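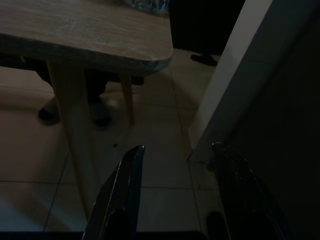
Home | Units | Handouts | Timetable | Contact

August
Annunziata Grasso

Unit 8: Tables and hard floors in shared rooms

These notes cover the second half of the unit on furniture care. Read them before the practical. The first half (textiles and upholstery) is in the previous handout, and the cleaning agents table from that handout still applies.

1. Table tops

A laminate top is a printed decorative layer under a clear wear layer, bonded to a board core. The wood grain is part of the print. It cannot be sanded, oiled or stained, and any product sold to "feed" timber will sit on the surface and collect dust. Fine scratches in a light top show most under low side light. Deep scratches go through the wear layer and are permanent, although a wax filler stick in a matching colour will make them less visible from standing height.

Routine cleaning:

Remove loose items and rubbish first. Soft plastic such as bags, wrap and light bottles goes into the correct bin before any liquid is applied to the surface.
Wipe with a damp microfibre cloth and neutral detergent.
Work along the grain pattern, finishing at the edge nearest you.
Dry with a second cloth. Do not leave water standing against the edge band.

Abrasive pads and cream cleansers are not used on laminate at any time. They dull the surface in patches, and the dull patches then hold grime.

2. Edges and corners

The edge is the weak part of the table. The band takes knocks from chair backs, trolleys and belt buckles, and it darkens with handling. Rounded corners wear better than square ones but are harder to re-band, as the strip has to be heated to follow the curve.

Grade edge wear as follows:

Grade 0: no change in colour or height.
Grade 1: slightly worn or darkened, band fully attached.
Grade 2: band lifting or chipped, core not exposed.
Grade 3: core exposed.

Grades 0 and 1 need cleaning only. Grade 2 is re-glued with contact adhesive and held with tape overnight. Grade 3 is withdrawn from use until repaired, because moisture will swell the core and the swelling does not go back down.

3. Legs

Angled legs place a sideways load on the joint at the underside of the top. Check this joint by lifting one end of the table a few centimetres and setting it down again. Movement or a click indicates a loose fixing. Tighten by hand with the correct key; a power driver will strip the inserts.

Legs on the same table may differ in tone. Sunlight, an earlier repair or timber from another batch can each cause this. It is recorded but is not a defect. Legs of different length are a defect, and are corrected with an adjustable foot, never with folded card.

4. Chairs stored under tables

Chairs are pushed in until the back is just clear of the edge band. Dark chairs under a table are easily missed in low light, and their feet project further than the seat. Bring the lights up before moving the table.

Check the feet for type. Glides are fixed and slide on a pad. Casters roll, and need the harder or softer wheel according to the floor: soft tread for tile and timber, hard tread for carpet. Hair and grit wind around the axle and should be cleared with a hook. A glide with a worn pad will mark tile and should be replaced as a full set.

5. Tiled floors

Beige and other pale tiles hide dust but show rubber marks and darkened grout. Sweep or vacuum before mopping. Mop from the far wall towards the door, with a wrung mop and a change of water when it turns grey. Rubber marks come off with a white pad and neutral detergent. Acid products attack cement grout and are kept out of the daily kit.

Move chairs out completely before mopping under a table. Mopping around the feet leaves a ring at each one that takes longer to remove than the chair takes to shift.

6. Record sheet

Use sheet 198 for each room. Enter the room, table number, edge grade, leg check and foot type. The worked entry for table 2403 in the Midberg room is at the back of the binder. Sheets go to Joelle Mansour at the end of the practical.

Practical

Work in pairs. Each pair inspects one table and its chairs, completes the sheet, cleans the top and the floor beneath, and returns the chairs to position. Bring two microfibre cloths and closed shoes. Detergent is supplied.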